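Sunday, October 28, 2018

Up before the alarm. Drove over to Clislow with the heater on the whole way. The road through Nendale is still down to one lane by the bridge, same as it has been since August, and I sat behind a truck for most of it.

Spent the first hour on the long white table. I like that table more than I expected to when we got it from Cordeiro. We paid 400 for it, which seemed like a lot for something with no drawers, but the rounded corners have saved my hip a good many times. The top shows every mark, though. I went over it with dish soap and warm water, then plain water, then a dry towel. There was a gray smudge toward one end that I worked at for a while. Baking soda took off some of it. I will try the white sponge next time and see if it dulls the finish before I do the whole top.
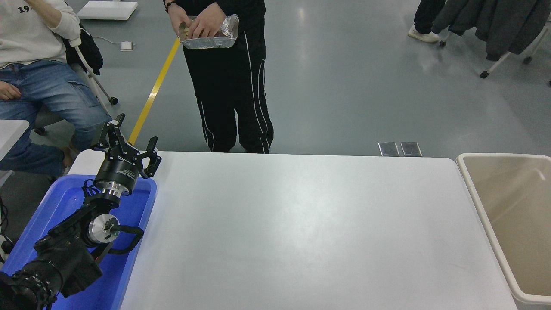
After that I swept. The concrete holds dust in the low spots and the wide broom only pushes it around, so I used the small one and went along the walls on my knees. My back is telling me about it tonight. I also wanted to decide where the beige bin should live. It has been by the right end of the table and people are used to it there, so I left it. I had thought of putting it by the door, but then everybody would walk across the room with their plates and drip on the floor.

Need to buy: trash bags (the big ones, the last kind split), paper towels, a second dustpan. Also a hook for the broom. I wrote this same list in August and the only thing I bought was the towels.

We talked about whether to get a second table. The room is big enough. The place in Wendau has some that fold, and they would lend us one for a week to try. I am not sure I want folding legs on that floor, it isn't level. The other idea is a shelf on the back wall for cups and napkins so they stop ending up wherever there is space. I lean toward the shelf. I measured for it and then left the paper in the car.

Food at noon. I put out what I had brought and there was more than we needed, as usual. I am trying foil trays for everything now because I was tired of losing my baking dishes. They go home with someone and come back in spring, or they don't. The foil bends as soon as you pick it up with one hand and you have to hold it by both sides, but it goes in the trash afterward and that is the end of it.

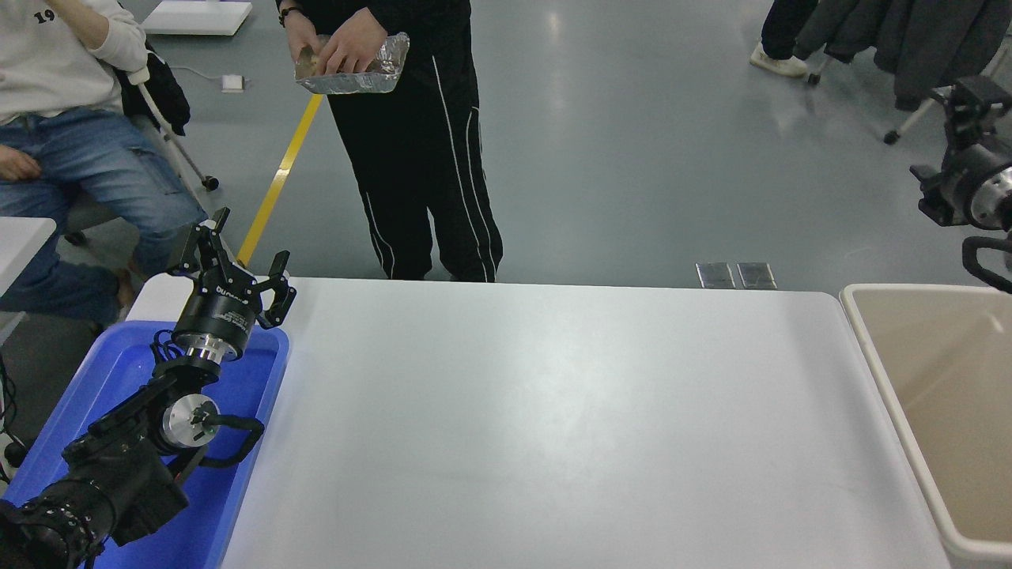
My sister thinks foil is a waste of money and that I should put masking tape with my name on the bottom of the good dishes, the way our mother did. She said it twice, once at noon and again on the phone tonight. I told her the tape comes off in the wash. She said to use better tape.

Wiped the table down again before leaving and tied up the trash. Locked up at 5 and it was already getting gray out. Stopped for gas in Nendale. Leftovers are in the fridge, enough for tomorrow and maybe the day after.

Remember: the paper with the shelf measurements is in the glove box. Call Wendau about the loan, even if it is only to say no.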